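Home | Guides | Kitchen and Pantry | Contact

SECTION 5. SETTING UP A SNACK AND PLATE STATION

Revised 2024-01-03 by Chibuzor Omoregie for the Lokthorpe shared kitchen

Every storage catalog promises that the right basket will change how people behave. It won't. A basket is a place to put crackers. What this section can do is get the snacks off the counter and the plates into a spot where people can reach them, and we would ask you to keep your hopes at about that level.

You will need one table, one basket, one tray with a board to go under it, and one plate rack with upright pegs. The Stonari leaflet also lists a "station divider" and a set of clip-on labels. We tried both. The divider fell over whenever somebody reached past it, and the labels were ignored.

5.1 Placing the rack

1. Clear the table and wipe it down. Crumbs will be back by lunch, so don't spend long on this.

2. Put the rack in the middle of the table. Turn it a little so the plates face the side people walk up to. The leaflet says to line it up square with the table edge, which looks tidy and makes the back plate a nuisance to pull out.

3. Stand the plates between the pegs, one to a gap. Put the one you use least at the back.

NOTE: The Vuleck rack is sold as suitable for "all plate sizes." We doubt it. Deep bowls lean on their neighbors and the whole row goes crooked. Stick to ordinary round plates.

CAUTION: Do not load plates from one end only. A light rack can tip when all the weight is on one side.

5.2 Filling the basket

4. Set the basket to the left of the rack, with enough space between them for a hand.

5. Put in a few packages and stop. The maker gives the load limit as 56 ounces, and we have never come near it. Long before that, the things at the bottom are forgotten and go stale.

6. Keep clear bags of crackers or cookies where they can be seen. Candy bars can go along the side.

7. Don't tuck packages under the rim to make them look neat. They spring out again.

5.3 Filling the tray

8. Lay the board on the right side of the table and set the tray on top. The board is there to stop the tray from sliding. It does this fairly well on a dry table and badly on a damp one.

9. Lay packages flat in the tray. Standing them up looks good for the length of one photograph.

10. If you want to sort by type, choose a rule simple enough to say in one breath. We have read a Baek planning sheet with two pages on sorting snacks by "occasion" and still could not say where a candy bar belongs.
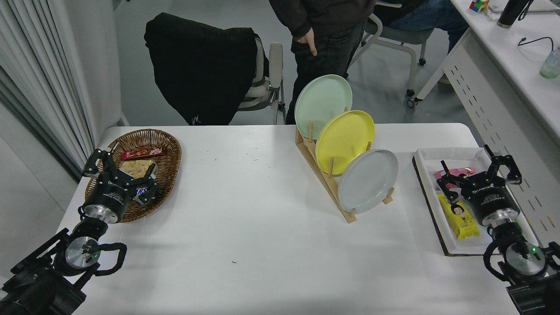 Figure 5-2. Basket at left, plates upright in the rack, tray on its board at right.

5.4 Checking the layout

11. Take out the front plate and put it back. If the others shift, move them over one gap.

12. Reach for something in the basket, then something in the tray. If your sleeve catches the rack, spread things out more.

NOTE: Some guides suggest a full restock every morning – this mostly benefits whoever sells the snacks. Top up when the basket looks thin.

5.5 Common problems

Plates rattle when the table is bumped: check the table legs before you blame the rack.

Tray slides: dry the table and the underside of the board. Rubber feet are sold for this purpose in packs of 500, a strange amount for one board.

Wicker sheds small bits: shake the basket out over a trash can. A lining cloth helps, although it also hides the crumbs, and then the cloth needs washing.

Everything ends up in the basket and the tray stays empty: move the tray closer to where people stand. If that fails, put the tray away and use the basket alone.

Related sections
Section 4. Shelves and What They Will Hold
Section 6. Drying Racks and Drip Mats
Section 7. Labels, If You Must
Replacement pegs for the Vuleck rack
January pantry checklist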